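Gondside building walk-through, Fri 8 February
Done by me (Edit Illés), with Fanni Sipos holding the flashlight. Comments are mine, so blame me for the spelling.

**Entrance and stairs**

- [x] Front door closes by itself. It does, but it slams. Zsolt has the little key for the closer and I've asked him twice now.
- [x] Stair lights, all floors
- [ ] Handrail tight. Wobbly on the second landing again – same bracket as last time. I tightened it by hand and it moved when I leaned on it, so I'm leaving this box open until somebody puts a longer screw in.
- [x] Treads. The oldest part of the stairs is from 1890 and worn in the middle, but nothing loose. I'd still like a strip of grip tape on the bottom step!

**Fire exits and extinguishers**

- [x] Rear exit opens with one push
- [ ] Rear exit clear on both sides. Inside yes, outside no. The Tóth delivery was stacked right across the path, 14 boxes of it (I counted because I had to move them). Please, please use the side bay.
- [x] Extinguishers on their hooks, pins in
- [ ] Extinguisher tags in date. The one by the kitchen runs out in April. Irén Kun has the number for the service people and says she'll book all of them in one go, which sounds sensible to me.

**Electrical**

- [x] Panel doors shut and labeled
- [x] No extension cords plugged into other extension cords. A first! I was so pleased I went back and looked again.
- [ ] Cord covers where cables cross a walkway. Missing by the copier. 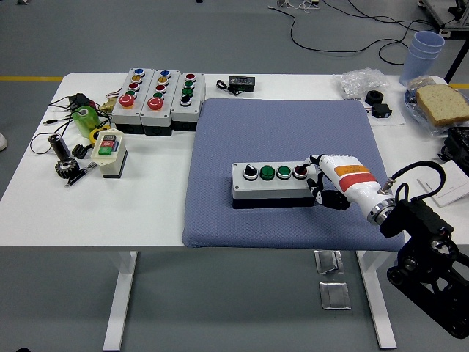 - [x] Outlets near the sinks trip when tested. All fine, though the one on the left takes a real shove to reset and I broke a nail on it.
- [ ] Space heaters. Found one under a desk upstairs, I won't say whose. It's a nice Haltberg with a tip switch and everything, but the rule is no heaters, and if you're cold then come tell me and I'll nag about the radiators instead.

**Kitchen and restrooms**

- [x] Hot water not scalding
- [x] Fridge temperature
- [ ] First aid kit full. Out of small bandages and the burn gel is gone. I'll order a box of 100 so we can stop having this conversation.
- [x] Floor dry, wet floor sign in its place. The new Fludano cleaner smells like pears, and Fanni likes it more than I do.

**Shop floor and benches**

- [x] Walkways swept
- [x] Ladder feet and locks. Checked all 4 of them. The short one has paint on the top rung, which is ugly but not slippery.
- [ ] Shelves bolted to the wall. The tall one near the window isn't, and it has the heavy binders on top. Anikó Szabó and I took the binders down for now, so kindly don't put them back up.
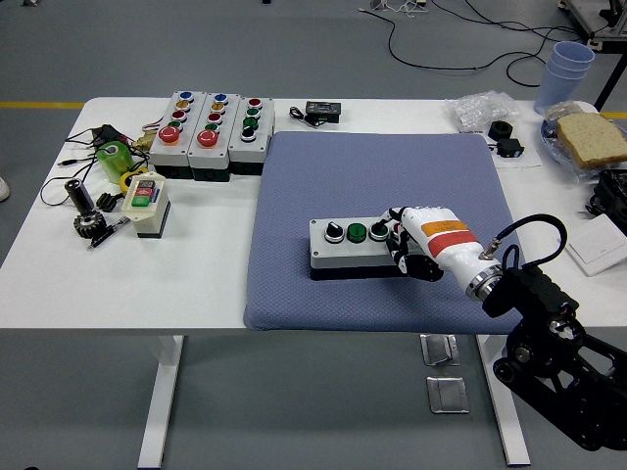
*Push-button boxes on the worktable, one of them on the pad.*

- [x] Safety glasses by the door, clean enough to see through
- [ ] Noise sign. Fell down, found it behind the trash can. Needs better tape.

**Still open, and who has it**

- Handrail bracket and door closer – Zsolt Halász
- Extinguisher service – Irén
- Bandages, burn gel, cord cover, grip tape – me
- Tall shelf – Anikó, once the brackets come
- Noise sign – Fanni took it home to laminate

If I missed something on your floor, write it on the sheet by the coffee machine and I'll go look.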